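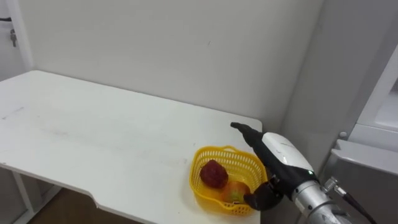
About the Cluvura Project

Cluvura is the student humanoid manipulation project at Pilelham College. It runs as a credit-bearing elective during semester and as an open club in the evenings, with the same laboratory, code base and safety rules for both. Students work on upper-body manipulation in domestic settings: locating an item, reaching for it, grasping it, moving it and releasing it at a specified place. Walking is outside the syllabus. Students who want to work on gait are referred to the dynamics group in the School of Engineering.

The project began as a final-year capstone on grasp planning for a single fixed arm. It was opened to second-year students when the capstone code was rewritten and documented to a standard that someone other than its authors could maintain. The documentation rule dates from that rewrite and still applies. A module without a current interface description is not merged.

What students work on

The curriculum is organised by task family. Each family has a written specification, a scoring sheet and a baseline implementation, which students are expected to beat or to explain.

Container tasks cover picking items out of open baskets and placing them back in. Open-weave plastic baskets are the default container. They are light enough to be dragged by a badly planned finger, the lattice produces holes in depth data, and the rim limits the approach angle of the hand. Typical contents are rounded, fruit-sized items of unequal shape, placed touching one another so that the grasp planner has to separate them.

Surface tasks cover placement on a bare tabletop, with tolerance measured from the centre of the item's footprint to a target point. The surface is white and the wall behind it is pale, so colour segmentation is easy and edge detection is poor. Students are told this at the start and most rediscover it in week three.

Appliance tasks use a refrigerator as the reference fixture. The work is confined to approach and hand positioning at present. Door opening under load is listed in the specification as a draft and has not been assessed in any semester to date.

Software

Students write against Jukine, the in-house control layer. Jukine exposes joint state, hand state and camera streams on one side and accepts time-stamped trajectory requests on the other. It enforces joint limits, velocity limits and a keep-out volume around the operator position. Requests that violate any of these are rejected whole. There is no partial execution and no automatic clipping, a decision that is unpopular with new students and has not been changed.

Planning and perception modules are written in Python or C++. Anything in the real-time loop is C++ only. Simulation is available on the teaching machines at all hours, and a module must pass its simulated test set before a laboratory slot can be booked for it. Passing in simulation is treated as permission to test. It carries no marks.

Logs are kept for every run on hardware, including aborted ones. The archive currently holds 1,755 trials, each with joint data, camera streams, the commit hash of the code under test and the operator's written remarks. The written remarks are the most frequently consulted field. Students may use the whole archive for analysis and for training models, provided that the trials used are listed in the report.

Laboratory

The laboratory is a converted teaching room on the ground floor of the Pilelham engineering building. Its layout is deliberately plain. Furniture positions are recorded on a floor plan that is reissued whenever something is moved, and simulation geometry is updated from the same plan. Clearances between fixtures are narrow enough that a careless elbow trajectory will come close to something, and the path of the elbow is therefore assessed as well as the path of the hand. With a basket on the end of the desk nearest the refrigerator, a strongly flexed arm can hold the hand high while the silver elbow sits out in front of the fridge door, a posture that end-effector error alone would report as unremarkable. Cable routing is part of the same assessment. The black cables that loop down the robot's back and trail across the boards between its feet have to be included in the planning model as a volume, and students who leave them out lose the clearance component of the mark.

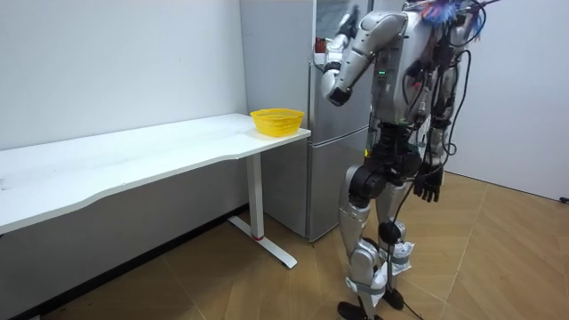
Slot allocation is by published roster. A standard slot is two hours, including set-up and shutdown, and the last 15 minutes belong to the log entry. Slots may be swapped between teams through the booking page. Slots cancelled on the day are not reissued.

Team structure

Students work in teams of five. The roles are operator, safety observer, perception lead, planning lead and test lead. The operator and the safety observer must both be present for any powered run and neither may hold another role during that run. Roles rotate at the mid-semester break so that every student has spent time at the stop control.

The test lead role is frequently underestimated at enrolment. The test lead writes the trial plan before the slot, fixes the starting positions of all items, and decides whether a result counts. A trial with an unrecorded starting position is logged but does not count, irrespective of outcome.

Assessment for the elective is by design report, hardware demonstration and an individual oral defence of another team's code. Club members are not assessed, but they are bound by the same review process when they submit changes to the shared repository.

Competition

The project enters one external event, the Kodikara Household Manipulation Challenge, which is held in August. Entry is by selection trial and is open to elective students and club members on equal terms. The challenge consists of container and surface tasks from a published list, with item positions drawn on the day. Teams are scored on completed transfers, with deductions for contact with furniture and for each operator intervention.

Preparation for Kodikara does not change the teaching program. Code written for the event is kept on a separate branch and is merged afterwards only if it meets the ordinary documentation and test requirements. A good deal of it does not, and the branches are retained read-only for reference. Last year's branch contains a serviceable rim-avoidance routine for angled baskets that still needs an interface description. Current students are welcome to adopt it.

Safety

All students complete the laboratory induction before their first slot and repeat it at the beginning of each academic year. The induction covers the keep-out volume, stop controls, approach to a powered robot, cable handling and incident reporting. Closed footwear is required. Long hair and lanyards are secured before entering the marked floor area. Visitors remain outside it at all times, including during open day.

Near misses are reported on the same form as incidents and are read out without names at the following project meeting.

Joining

The elective requires first-year programming and linear algebra. Prior experience with robots is not required and confers little advantage in the first half of the semester, which is largely spent on coordinate frames, calibration and reading logs. The expected workload is some five hours a week outside scheduled classes, rising before the hardware demonstration.

The club meets at 5.30 pm in the engineering building on the evenings listed in the semester calendar. New members attend an induction and shadow a team before they are added to the roster. Students from other faculties are eligible. Previous members have come from industrial design, mathematics and occupational therapy, and the current surface-task scoring sheet was drafted by members from outside engineering.

Secondary schools wishing to arrange a visit should write to the Cluvura project office at Pilelham College, giving the year level and the size of the group. Visits are held outside examination periods and include a supervised session with Jukine in simulation. Requests for loan of hardware cannot be considered. Copies of the task specifications, scoring sheets and the current floor plan are supplied on request.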